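Burger buns going soggy / stale before the party, how far ahead can I split them?

Posted by Thirumalai Kotian
June 6, 2020

Doing burgers for the family, 27 buns, first time I've done that many. Last summer I split them all the night before, stacked them in a carrier bag and by lunchtime half were dry round the rim and the rest had gone damp and stuck to each other. Want to avoid that.

Plain seeded buns from the baker on Annamalai Road, not brioche. Buying them the afternoon before because he shuts early. Freezer is small and mostly full of peas so would rather not freeze, but can if I must.

So — split ahead or not? And is toasting worth it for that many, or does everyone just stop noticing once there's sauce on. Grill is a small gas one, fits maybe a handful of halves if I keep the burgers to one side.

Also seeds. They go everywhere. Any trick to that or is it just life.

Thanks in advance, bit of a rush on this one.

Fanell44

Don't split the night before. That's your whole problem. A cut bun is two big open faces losing moisture and the crust can't do anything about it. Leave them whole, in the bag they came in, tied up, on the worktop. NOT the fridge, fridge makes bread go stale faster than leaving it out, which sounds wrong but try it with two slices and see.

Cut them on the day, an hour ahead at most. Bread knife, long strokes, hand flat on the top. Don't press. If you press you squash the middle and get a bun with a waist.

Once cut put the halves back together like they were whole and lay them in something shallow with a clean tea towel over. One layer if you've got the space. Stacking is what made yours stick I think, warm buns plus weight plus plastic. 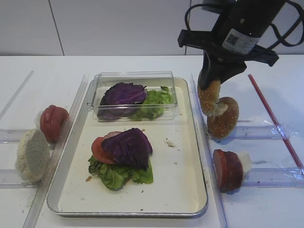 Toasting is worth it, yes, even for 27. It's the cut side that matters, you want a thin dry layer so the juice takes longer to get through. Dry pan or the grill, cut side down, until it's gone golden, and don't walk off because it goes from nothing to black very quick. Leave the crust alone, it's had its colour from the oven already. A golden brown top with pale seeds on is how you want it, and if you toast that side as well the seeds catch and taste bitter. If a bit of crumb tears when the halves come apart don't fuss over it, put the torn bit on the inside and it vanishes under the cheese. Butter is optional. Mayo spread thin before toasting browns better than butter and you don't taste it, my sister does this and I stole it off her.

With a small grill I'd do the buns FIRST, all of them, before any meat goes on. They'll be room temperature by the time you serve but a toasted bun at room temp is fine. Trying to do both at once is how burgers get burnt.

Sauce on the bottom half only, then lettuce, then burger. Lettuce under the burger keeps the bottom bun from going to mush. People will tell you it goes on top. They're wrong.

Loreo_K

freeze them. slice first, freeze flat, toast straight from frozen, 3 min or so. done it for years. peas can live in a cool bag for a night

Ultero

Mostly agree with Fanell44 but not on the tea towel. If it's a warm day and they're outside, a towel lets them dry out quicker than you'd think. I use a big lidded cake tin, or cling film over the top, loosely, so it doesn't sweat. Keep it in the shade.

If they've gone a bit stale anyway you can bring them back. Whole, not cut. Flick of water over the crust, few minutes in a hot oven, straight onto the bench. Only works once and you need to eat them that same day, they go like rock afterwards. I did this in August for a cricket tea with buns 2 days old and no complaints.

On the seeds. A lot of them drop off in the bag before you've started, so don't tip the buns out, lift them. Cutting them upside down helps a bit as well, the seeds are held against the board and teh knife isn't dragging over them. But mostly it's just life. Sweep up after.

One more thing, do a few extra buns. Somebody always drops one, and kids will eat them plain.

Thirumalai Kotian

Brilliant, thanks all. Leaving them whole overnight then, and toasting before the meat goes on. Wife says the peas are not moving so freezing is out. Will try the mayo on a couple first and see if anyone spots it — my brother hates mayo so he'll be the test. Going to borrow a cake tin from next door for the cut ones.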